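Sorting a worktable of small stationery into one tray

Small desk items are harder to put away than large ones. They roll, they hide under each other, and they tend to go back wherever there is a gap. The method below clears a worktable into a single shallow tray and takes less than 16 minutes once the tray has been set up. It suits a shared table where pens, scissors, erasers and notes are used by several people through the day.

What you need

A rectangular tray with a low rim, in a dark colour if your table is pale. A damp cloth. A scrap of paper for testing pens. A ruler. A lamp, if the table does not sit under a ceiling light. Dividers are optional and are covered further down.

Step 1. Place the tray

Put the tray near the middle of the table, slightly toward the back. The front half stays free for spreading things out. If the tray slides when you push it with one finger, put a strip of non-slip shelf liner underneath, cut a little smaller than the base.

Measure the longest item you intend to store before you settle on a tray. Scissors usually decide this, followed by markers with their caps on. Allow a finger's width at each end.

Step 2. Spread everything out

Take all the small items out of mugs, drawers and pockets and lay them on the front half of the table with space between them. Nothing should touch anything else. Lay pens and markers at the same angle; they are easier to compare and less likely to roll than when they point in different directions.

Set scissors down closed, with the blades pointing away from where you sit. Keep them to one side, clear of the pens, so that your hand does not cross the blades when you reach for something else.

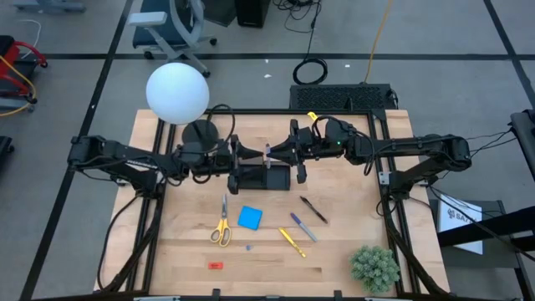 Step 3. Test and discard

Go through the writing instruments first. Draw one line with each. A pen that skips gets a second line, pressed a little harder, and goes in the bin if it skips again. A highlighter that leaves a dry streak can be stood tip down in a mug until the next day, then tested again. Check that each cap clicks and belongs to the marker it is on.

Erasers go next. Rub each one on the test paper. Hard, shiny erasers smear and should be thrown out; dirty ones can be cleaned by rubbing them on plain paper.

Step 4. Load the tray

Order of loading:

1. Scissors, flat along one long side, handles toward you.
2. Pens and markers, parallel to the scissors, caps all at the same end.
3. Flat items such as sticky notes or a sponge pad, in a back corner. A sponge must be fully dry.
4. Erasers, clips and other tiny pieces, last, in a front corner.

Pick up the tiny pieces one at a time. Scooping them by the handful brings dust along and usually drops one over the rim. Lower each item to the bottom of the tray before letting go – dropped erasers bounce.

Step 5. Dividers

If the small pieces migrate, add one divider across the short side, 60 mm from the front. Stiff card is adequate. In the Girnbridge workroom we tried a full grid of compartments in February and went back to a single divider, as pens kept ending up on top of the walls.

Step 6. Wipe and check

Wipe the front half of the table, working from the back toward you, then dry it. On unsealed wood use a barely damp cloth. Look along the surface at a low angle with the lamp on; pale items on a pale table show up by their shadows. Check the floor on all sides before finishing.

Repeat the test in Step 3 monthly. The rest can be done at the end of each day.

Text by Ermira Hoxha

Filed under: Workroom > Tables and Storage > Small Items

Contact Donby Workroom Notes | © Donby. All rights reserved. | Back to top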